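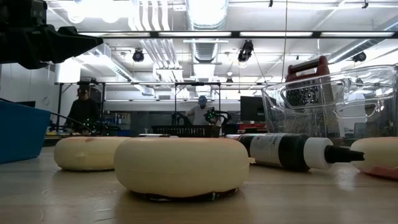
What are your best popcorn toppings for a crowd?

Posted by Guadalupe Carrillo in Kitchen & Snacks

I'm hosting movie night at the Brorkley rec hall in October and I'm so excited! We expect 26 people, mostly families, and I want a topping bar instead of plain butter. I have a stovetop pot and an old air popper. My trial batch tasted great for a minute and then all the seasoning was sitting in the bottom of the bowl. How do I get it to stick? And should I pop ahead or on the night?

Hortensia Herrera
Oh, you are going to have fun! Grind your salt and spices fine, almost to a powder, and toss them in while the popcorn is still hot. Air-popped corn is dry, so give it a little melted butter or oil first — a light coat, or it goes soggy. My favorites are chili and lime zest, or cinnamon sugar with a pinch of salt. Nutritional yeast is wonderful too, and kids think it's cheese. 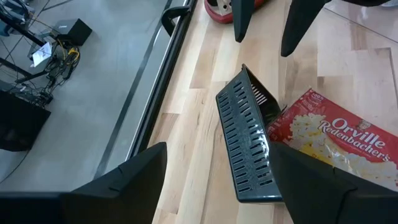 Can you pop it the day before?
Plain popcorn keeps fine overnight in a sealed tin once it has cooled all the way, but save the butter and seasoning for the night.

Macario Nava
just use the pot, way better than an air popper. shake it the whole time

Elsa Pelkonen
Agree with Hortensia on the fine salt! For caramel corn, bake it at 300 and stir every 15 minutes until it's crisp. I make six trays for our Sincombe street party and they always go. Put the toppings in shaker jars with big labels, and keep anything with nuts on its own table.
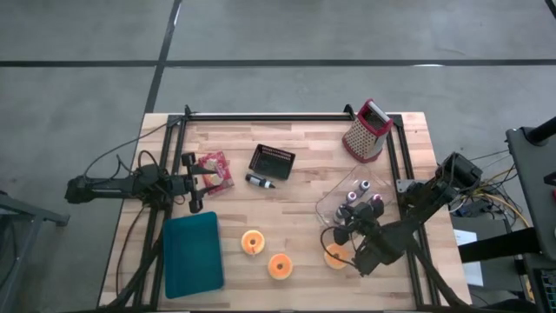 A snack-style packet and other odds and ends on the table

Guadalupe Carrillo
Thank you all!! Trying the chili and lime tonight. Does bottled lime juice work or will it shrivel the popcorn?

Hortensia Herrera
It will shrivel. Stick with zest!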